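About Us

Grerkuldale Wash & Mend. Laundry, repairs, alterations. Small shop, two rooms, back lane parking.

Who we are

Started out doing school uniforms and footy gear for families in Grerkuldale. Hems, zips, name tags. Then people began asking if we could wash the stuff as well, so we put in machines. Then the motel rang about sheets. That's more or less the whole history.

We now have 2 shops - the original in Grerkuldale and a smaller one in Armont, which is drop off and pick up only. No machines at Armont, everything comes back here in the van and goes out again the next run. Please don't ring Armont about alterations, they will only ring us.

What we do

Wash, dry and fold. Priced by the bag. Bags are at the counter, keep yours and bring it back.

Delicates and woollens. Done on a cool cycle and air dried. Takes longer. If it's a jumper your nan knitted tell us at the counter and we'll write it on the ticket.

Mending. Holes, hems, buttons, elbows, pockets, school bag straps. We darn socks too, good wool ones mostly. Cheap sport socks we'll tell you to bin.

Curtains. Up to 2 metres drop at the usual price, ask for a quote on anything longer. Take the hooks out first please. Please.

We don't do leather, wedding dresses or dog beds. We used to do dog beds.

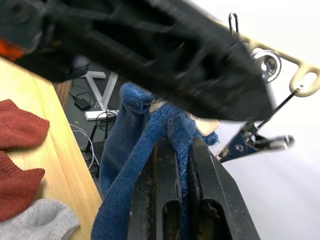
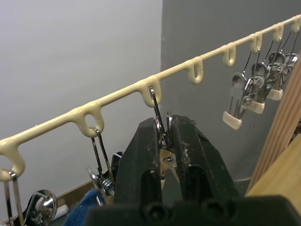 Top: dark blue knit sock. Bottom: hanging rail with loops.

How we work

Everything gets a ticket when it comes in and the ticket stays with it till it goes home. Colours seperate from whites unless you ask otherwise. Pockets are checked - coins and keys go in an envelope and get pinned to your bag. Tissues we can't help you with.

We use Pletia powder, unscented, for all household loads. Had a lot of trouble with customers getting itchy from the old one. If you want your own detergent used bring it in a labelled jar and we'll use that instead, no extra charge.

Stains get treated once. If it doesn't shift we'll leave a note and you can decide if you want another go. Red dirt usually comes out, turmeric usually doesn't.

The Mussa Street basket

There's a basket near the door for clothes you don't want anymore. Anything decent gets washed, mended and sent to the op shop on Mussa Street, mostly kids' things and winter coats. Clean or dirty, doesn't matter. Coats are always short by June so if you've got one in the cupboard nobody's wearing, drop it in.

Learn to mend

Evening class in the front room, 2 hours, small group. Buttons and hems first, darning after that. Bring something with a hole in it. Thread, needles and tea are included. New dates go up on the shop window when we get a minute.

Finding us

Grerkuldale shop is next to the hardware, enter from the lane if you've got a heavy load. Open from 7am. Armont is inside the newsagent, same hours as them. Unclaimed washing is kept for 2 months then it goes in the basket, so please answer your phone when we call.

Cash or card. No cheques anymore sorry.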